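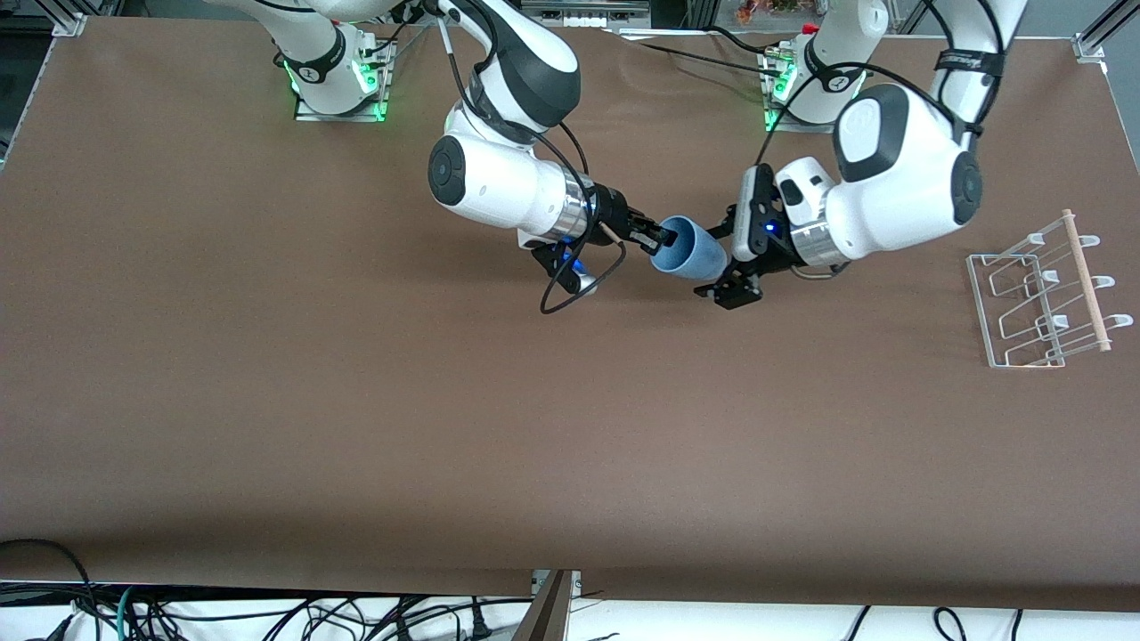 Dividend cuts scare people out of good businesses. Every time. I think that's mostly a mistake, and Verkura is my case for it.

Quick recap. Verkura halved its payout in May. Stock dropped 16 percent by Thursday's close. Message boards full of "never again." Fine. But look at what the cash was doing before. Going out the door to holders while the company borrowed to fix its own warehouses. Who wants that? A check in the mail paid for with debt isn't income, its a loan you took out on yourself.

I own 100 shares. Bought too high, no excuses. After the cut I reread the last two reports instead of selling, and the part I care about is the debt. Most of it comes due in the next few years, at rates a lot worse than the old ones. Keep the full dividend and you're refinancing all of it. Cut now and you can pay down a real chunk. Boring. Good.

Compare Tredura. Same industry, same kind of balance sheet, and they kept raising. A penny here, a penny there, just to keep the streak going. Everybody clapped. Then they sold new shares at the low to cover a shortfall, and the streak died anyway. Holders got diluted for the priviledge.
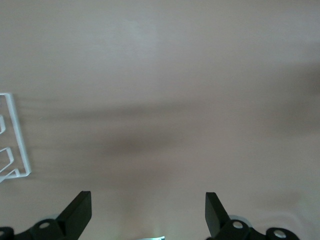
Cledwyn Penry wrote back after an early draft that I'm letting management off easy. They told us in the winter the payout was safe, he said, and either they didn't know their own numbers or they did, and he wouldn't hold either kind.

Fair. The "safe" talk bugs me too. I'd want the finance chief to answer for it on the next call. But a bad promise in the winter doesn't make the cut wrong in May. Two separate questions. You can be mad about the first and still keep the shares.

If you live off the checks, different story, and you probably shouldn't have so much in one name to begin with. For the rest of us, price is down and the debt should start to shrink. I'm adding a little next month.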